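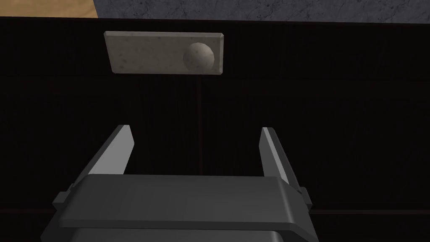

So who is reading the late bulletin on Kukix now? It's a pair of presenters, sharing the desk from ten until the early hours, and they started on Monday.

I've been watching Kukix's overnight news for longer than is good for me, so I noticed straight away. The old set-up was one person, one desk and a lot of recorded weather. Now there are 2 people on screen, and they talk to each other between stories, which at one in the morning feels like company. The channel put out a short notice on its website in April 2024 saying the late slot would be "refreshed", and that was all the warning we got.

The first night was a bit wobbly, I'll admit. They both started reading the same headline, stopped, laughed and then both started again! By Wednesday they'd sorted out who goes first. The sports round-up has been moved up to half past, and the papers review (my favourite bit) has gone from five minutes to nearly fifteen. I was pleased about that. I was less pleased to lose the regional round-up, which used to give you the flooded roads and the council rows from places the daytime programmes never go near.

Coruvo, the company that makes the bulletin for Kukix, also makes the breakfast programme on Testeo, and you can tell. The music is nearly the same — a sort of plinky piano thing — and the captions have the same rounded corners. I had both channels on the other day, one in the kitchen and one in the front room, and I kept losing track of which was which.
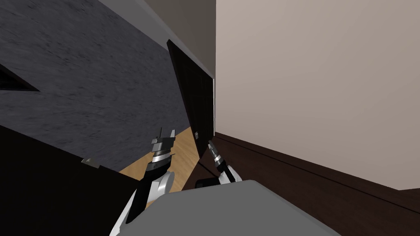 Will the regional round-up be coming back? Kukix says it will return in August as a programme of its own, on Sunday evenings, half an hour long.

I wrote in to ask and got that answer within a day, so fair play to them. They wouldn't say who'll present it. They did say it'll be repeated after midnight, so those of us who keep odd hours won't miss out, and that the reporters who used to send in pieces for the old round-up have been asked to carry on.

Meanwhile Tekin, which has had the late audience more or less to itself on the other side, has gone the opposite way and cut its overnight news to a summary on the hour. The rest is repeats of the afternoon debate programme. I gave it a go on Tuesday and lasted until the second advert break. If you like people talking over one another about rail fares, you'll be very happy there.

The new Kukix bulletin goes out Monday to Friday. Weekends stay as they were, with the single presenter and the recorded weather, and the whole thing goes up on the channel's website the following morning if you'd sooner be asleep.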